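The Dernport Philatelic Society spoke in May with the keeper of its collection of local and railway parcel stamps. The keeper, who has held the post for 17 years, asked that the office be cited and the name omitted.

## Origins of the collection

The holdings began with a single album of parcel stamps from the Kikent line. "It had been filed under revenue issues," the keeper said. "Once we compared the perforations, we moved it and started looking for the rest." The collection now stands at 2590 items, of which 206 are on complete parcel labels.

Members most often ask about the Arain overprints. According to the keeper, four types are recognized, and the third is frequently misread as a worn printing of the second. "The spacing between the two lines of the overprint is the safest test. Color is a poor guide — the inks faded at different rates."

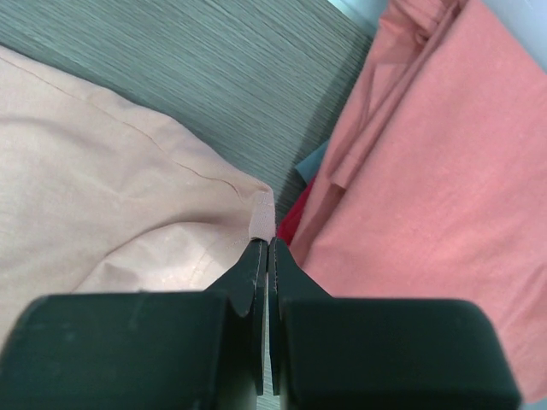 ## Storage and access

Stamps with original gum are kept in mounts, and the labels lie flat in acid-free folders. Hinges are no longer used for new acquisitions. "We do not remove the old ones," the keeper said. "An item that has carried a hinge for decades is usually better left alone."

Members may consult the material by written request. Scans of the Kikent issues are available at the Pomdale reading room, where the printed handlist is also held. Asked about gaps, the keeper named the early Pomdale station cancels. "We have them on loose stamps only. A dated example on a full label would settle when the office opened, and we would be glad to hear from any member who owns one."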